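Section 4: Running a Prior-Conviction Check on a New Hire

Use this section when a hiring manager sends you a candidate for a position that involves contact with clients. Payroll-only and warehouse positions are covered in Section 6.

You need a Zarel login with the Screener role. If the Screening tab is missing from your home page, ask your site administrator to add the role before you start.

4.1 Open the case

1. Log in to Zarel and select Screening, then New Case.
2. Enter the candidate's full legal name exactly as it appears on the signed consent form. Add former names on separate lines.
3. Select the position class. Any job with unsupervised client contact is Class A, including temporary and volunteer jobs.
4. Attach the consent form. Files larger than 12 MB are rejected.
5. Click Save. Zarel assigns a case number.

Caution: Do not submit a case without a signed consent form. A verbal agreement or an email is not accepted.

4.2 Request out-of-state records

The default search covers the home state only. For Class A positions you must add every state where the candidate has lived, worked or gone to school since turning 18.

1. In the open case, select Add Jurisdiction.
2. Enter each state and county from the address history.
3. Select Cakska as the records source. Use Gwilliam only for counties marked "paper records" in the list.
4. Click Submit Request. The status changes to Pending.

Note: Gwilliam requests sent after noon on Friday are not picked up until the next business day.

4.3 Review the results

1. When the status changes to Returned, open the report and compare the date of birth with the consent form.
2. If the report shows a conviction, set the case to Hold. Do not contact the candidate yourself.
3. Forward the case to the review desk. Necati Tokgöz assigns a reviewer and enters the name in the case notes.
4. If the report is clear, select Close, No Findings.

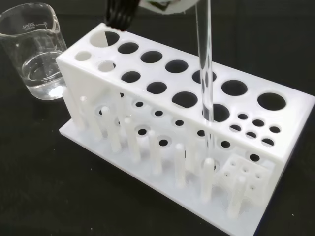 The reviewer has 14 days to enter a decision. During that time the candidate may not start work, attend client visits or receive a building badge. If the Hold flag disappears before a decision is entered, set it again and call the help desk at extension 667.

4.4 Error messages

Error 400: A required field is blank. Check the county line first.
"Duplicate subject": The candidate already has a case. Open the old case and add the new position to it.
"Source unavailable": Wait an hour and submit again. Do not open a second case.

Closed cases move to the Tremer archive every September and can be viewed there but not edited.

Related items
Section 3: Consent Forms and Former Names
Section 5: Appeals and Corrected Records
Section 6: Positions Without Client Contact
Adding or Removing the Screener Role
Searching the Tremer Archive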